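Reusing shoe and gift boxes for storage: worth it or not?
Flovcombe Home & Household Board > Storage and Tidying

karkari_lane
Posted 2023-01-06
I went through the hall closet this week and ended up with a stack of old boxes that I can't decide about. Most came from gifts or mail orders. A few have been in use for years. My sister says to throw them all out and buy matching plastic bins. The bins she likes are $17 each and I would need at least four, so I'm in no hurry.

The one I use most is red inside and out, and the front has taken a beating. The cardboard has torn just under the top rim and the edge is getting ragged.

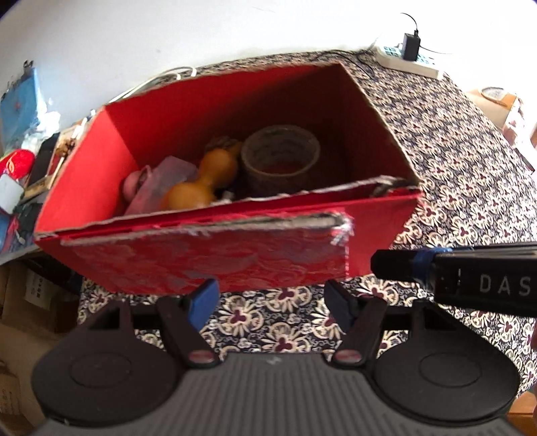 Mbali Ngubane
Cardboard is fine until it gets damp. I kept all my craft supplies in shoe boxes in a basement and lost most of the paper to mildew in one winter. I would go with plastic for anything below ground level.

karkari_lane
Mine are all upstairs on a closet shelf, so damp isn't much of a worry. It's more about wear. I pull them out by the front edge and that's the part that goes first.

drawer4
You can fix that. Cut a strip of brown paper tape, fold it over the rim so half is inside and half outside, and press it down with the back of a spoon. Do the corners first. I have boxes done that way that have lasted longer than the furniture they sit on. Don't use clear office tape, it dries out and takes the top layer of paper with it when it comes off.

Haberkorn_J
I disagree with fixing them. By the time you've bought tape and spent an evening on it you could have had a decent bin. Cardboard also draws silverfish. They eat the glue.

drawer4
A roll of tape costs less than one bin and does dozens of boxes. I've never had silverfish upstairs.

Haberkorn_J
Then you've been lucky. I had them on the second floor.

Lindiwe Nkuna
Depends what's going in. Clothes and photos, no. Pens, chargers, spare batteries, anything you grab every day, cardboard is good enough. What do you keep in yours, karkari?

karkari_lane
Desk things. The small stuff that would otherwise roll around in a drawer. I stand the markers on end so I can see the caps, and flat things go up against the side.
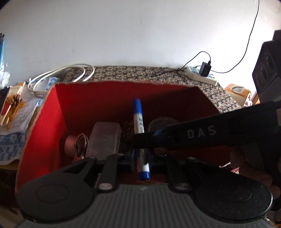

I did try dividers cut from cereal boxes but they fell over as soon as I took anything out. Two layers glued together might hold better. I also want to put labels on the short ends so I can stop opening three boxes to find the scissors.

Lindiwe Nkuna
For that I would keep the box. Glue the dividers to a base sheet and drop the whole thing in. Then if the box gives out you can move the insert to another one.

Mbali Ngubane
The Brina shop by the post office sells kraft labels in packs of 190, if you don't mind having labels for the rest of your life. They stick to cardboard well. They don't stick to plastic at all.

karkari_lane
Thanks, I'll look there. I'm going to tape the rims on the ones I use and recycle the rest. Haberkorn, I'll check for silverfish before they go back on the shelf.

Haberkorn_J
Look along the bottom seams. That's where I found mine.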